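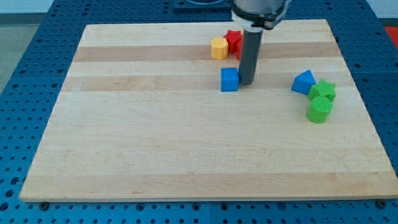
Imogen Haslam reckons the board wants another coat of oil before we put anything else on it, and that the darker strips will move differently from the pale ones once the heating is on in here.

November, late afternoon
Arsen Kobzar

Put the board down on the blue perforated table for now. It sits flat there, no rocking at any corner I pressed. I sanded it this morning, finishing at 200 grit along the grain. The tan bands took longer than the pale maple-colored ones and still felt rougher to the thumb, so I went over those again by hand.

Length came out at 994 mm. The drawing says 1000, so we lost a little squaring the ends. I don't think it matters for a play surface, but Gareth should change the drawing before Hilum orders the second one.

Foam blocks: the yellow hexagon stands well on end. The red star is fine too. Imelda wants the shapes kept near the back so the middle stays clear for sorting, and that suits me, as the middle has the cleanest grain. Foam leaves no marks on bare wood as far as I can tell. Not tested on oiled wood — worth leaving one block on an oiled offcut overnight and looking at it in the morning.

On Imogen's point, I would go with 3 thin coats and a light rub between them. The tin in the cupboard is from the Fothergill job and has a skin on it. Marjorie is ordering a new one.

To do:
- oil the offcut, leave a block on it
- round over the front edge, it is still sharp
- ask Gareth about the drawing
- find the cork feet, last seen in the drawer under the bandsaw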